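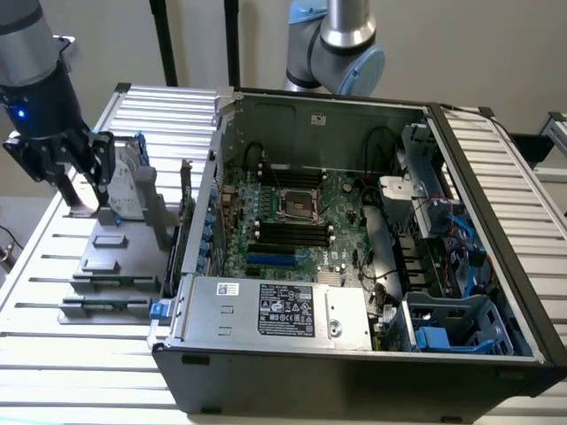
3.2 Recolha e triagem de equipamento informático em fim de uso

A segunda fase do estudo incidiu sobre os fluxos de equipamento profissional descartado por entidades públicas e empresas do município de Brerkholm. Ao contrário dos resíduos domésticos, tratados na secção 3.1, este material chega aos centros de receção em lotes homogéneos, acompanhado de guia de transporte e, com frequência, de um inventário elaborado pela entidade cedente. Foram analisados 47 lotes, entregues no centro de Pruldale ao longo de um ciclo anual completo, com um máximo de entregas em dezembro, mês em que a maioria das entidades encerra o exercício contabilístico e procede ao abate dos bens amortizados.

A triagem seguiu o protocolo Mumutetti, que distingue 4 destinos possíveis: reutilização integral, reutilização por componentes, reciclagem de materiais e eliminação controlada. A atribuição do destino é feita unidade a unidade e registada em ficha própria. Para efeitos da presente análise, considerou-se reutilização por componentes a extração de pelo menos uma peça com valor de revenda, ainda que o restante conjunto siga para reciclagem. Os processadores e os módulos de memória constituem as categorias de maior interesse económico, pela facilidade de armazenamento e pela procura estável no mercado de segunda mão (Figura 4).
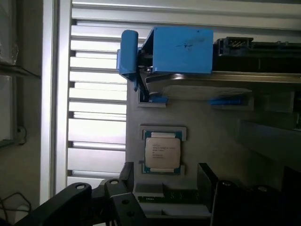

Figura 4. Processador Intel Xeon instalado no respetivo suporte, em placa-mãe de servidor.

O limiar de rentabilidade adotado pelo centro exclui da desmontagem detalhada os lotes com menos de 100 unidades, salvo quando o inventário indica a presença de servidores ou estações de trabalho. Esta regra, de natureza administrativa, tem consequências sobre os resultados: as pequenas entidades, entre as quais escolas e juntas locais, veem o seu equipamento encaminhado quase sempre para reciclagem de materiais, independentemente do estado de conservação. A cooperativa Pinto, responsável pelo transporte, propôs o agrupamento prévio de lotes de origens distintas, medida que não se encontrava em vigor no período observado.

Importa ainda referir as limitações da base de dados. As fichas anteriores à adoção do protocolo não discriminam o destino dos componentes e foram excluídas da amostra. Das 2000 fichas restantes, uma parte apresenta campos em branco relativos ao ano de fabrico, o que impede o cálculo da idade média do equipamento por tipo de entidade cedente. Optou-se por não proceder à imputação de valores em falta. As comparações entre setores, apresentadas na secção 3.3, baseiam-se apenas nas fichas integralmente preenchidas.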